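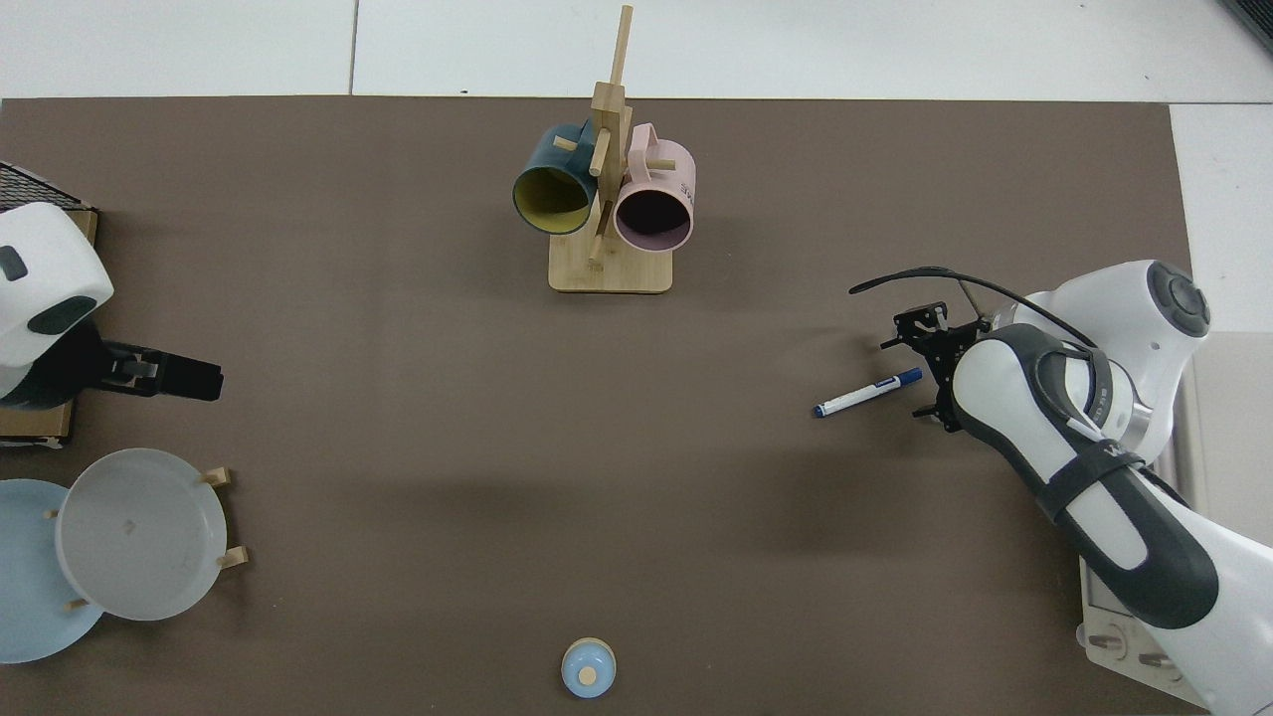
## Mug tree or hooks under the shelf?

**tegan_k** (posts: 662)
11 Jul 2026

I'm after opinions on mug storage for a small tea corner. There's one long table with a brown mat over it, and everything for drinks and snacks has to live on that. At the moment it's a wooden mug tree, the one in light bamboo, with the teal mug (mustard inside) and the pale pink one on it. The plates are in a wooden rack.

The tree does the job but it takes up more room than I expected, because you need space all round to get the mugs off. The other option is a row of screw-in hooks under a shelf I haven't put up yet. The shelf would be a Skanine, the narrow one, and I'd have to drill.

Things I'd like to know:

- Do mugs on a tree get dusty?
- Do the pegs work loose?
- Has anyone gone from a tree to hooks and been pleased about it?

I'm not bothered about looks. I'd like to be able to wipe the mat without moving half the kitchen.

Tegan Kereama

---

**HeinoN**

Hooks. I had a tree for years and it fell over twice, both times because somebody hung all the mugs on one side. Hooks don't fall over. Mine are the plain brass cup hooks and I leave 100 mm between them, which is enough for an ordinary mug to hang without touching its neighbour. Drill a pilot hole first or the shelf will split.

Dust is the same either way. If you drink tea every day you won't see any.

---

**imelda.tan**

I disagree with Heino on this. A tree with a decent base doesn't tip unless you overload it. You've got a mug on each side, so I'd leave it be. Hooks are fine until you want to move the shelf, or you rent.

On the pegs: yes, they can work loose, mostly if you twist the mug as you take it off. Lift it up and then out. Mine went on the bottom row and I put it back in with a dab of wood glue and left it overnight. That was in November and it hasn't shifted.

Bamboo doesn't like standing in water. Wipe under the base now and then.

---

**HeinoN**

I said it fell over because it was badly loaded. People load things badly. You can't stand next to it all day telling them to balance their mugs.

---

**imelda.tan**

You can have fewer mugs.

---

**genalyn_e**

Is there a sink near this table? It makes a difference. If the mugs are going straight from the washing-up onto the tree, they'll drip on the mat, and a hook under a shelf will drip on whatever's underneath as well. I dry mine with a tea towel before they go up. My brother doesn't and there's a ring on the worktop where his tree stands.

Also, which way do the mugs hang? On mine the openings tip downwards a bit, so I've never had dust inside, only on the base of the mug.

---

**tegan_k**

No sink at the table. Washing up is done down the corridor and things come back on a tray, so they've mostly drained by then. I'll start using a towel all the same.

Openings tip down on mine too. I hadn't thought of that as a point in its favour.

Heino, thanks for the 100 mm. I measured with the pink mug and I think I'd want a bit more for that one.

I should have said that the toaster oven has to stay out as well, and it's the biggest thing there. It's the cream one with the dark glass door. It lives at the left end with the door facing in towards the middle, and the door drops down, so I can't put anything directly in front of it. The tree is nearer the front edge. The little blue bell is at the back and I'm told it's staying. 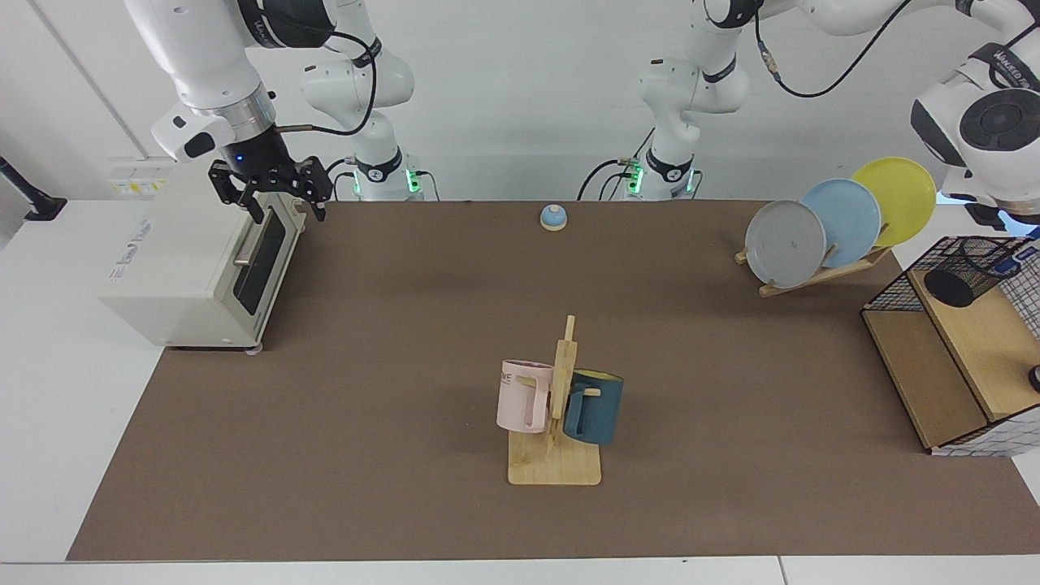 **Honeylyn Manalo**

Before you decide on hooks, think about where the shelf would go. If it's above the toaster oven you need to check the leaflet for how much clearance it wants. Ours asks for a good gap on top and at the back. I wouldn't hang mugs over one in any case. They get warm and a bit greasy, especially if anyone does cheese on toast.

If the shelf goes over the other end it's a different matter, but then you're reaching across the table for a mug, with the kettle in between.

I'd keep the tree and move it towards the right-hand end, well away from the oven door.

---

**HeinoN**

Fair point about the oven. I assumed the shelf would go somewhere else.

---

**genalyn_e**

I'd second moving the tree back a bit. Anything near the front of a table gets caught by a sleeve sooner or later. Put it in line with the bell and leave the front for making the tea.

How do you find the plate rack? I've been looking at the Catacutan one, but the slots look narrow and my plates have a thick rim.

---

**tegan_k**

Mine isn't a Catacutan, it was in a box of kitchen bits I was given, so I can't help with that one. It's plain wood. Side plates sit in it well enough. Full dinner plates lean. I'd take a plate along to the shop if you can.

I don't want the tree too far back, since the person who uses the pink mug isn't very tall and would be stretching over everything. Halfway might do.

---

**imelda.tan**

Halfway is sensible. Stick some felt pads under the base as well, or the rubber sort if the mat is slippery. The Plulteck ones come on a sheet and you cut them to size. Mine have stayed on through a lot of wiping.

For wiping the mat: pick the tree up by the post with the mugs still on, if it's only got a couple. I put it on the draining board, wipe, put it back. It takes less time than this thread.

---

**HeinoN**

Don't carry it by the post with the mugs on. That's how you lose a mug.

---

**imelda.tan**

I've done it for nine years and haven't lost one.

---

**Honeylyn Manalo**

I'm with Heino there. Take them off first. With a couple of mugs it's no trouble, and if one goes on a tiled floor you won't be gluing it back together.

One more thing on the pegs. When you buy another mug, check the handle. I've got one with a small fat handle that won't go over the peg at all, so it stands at the foot of the tree and gets in the way.

---

**tegan_k**

Right, I'm keeping the tree. No drilling. I've moved it back a bit and over to the right, and the oven door has plenty of room to open now. I'll order the Plulteck pads this week.

I tried Imelda's way of carrying it and the teal mug swung round and knocked against the post, so I'll be taking them off first.

---

**genalyn_e**

Can you let us know how the pads go? My mat's the smooth sort and everything slides on it, the kettle included.

---

**tegan_k**

Will do.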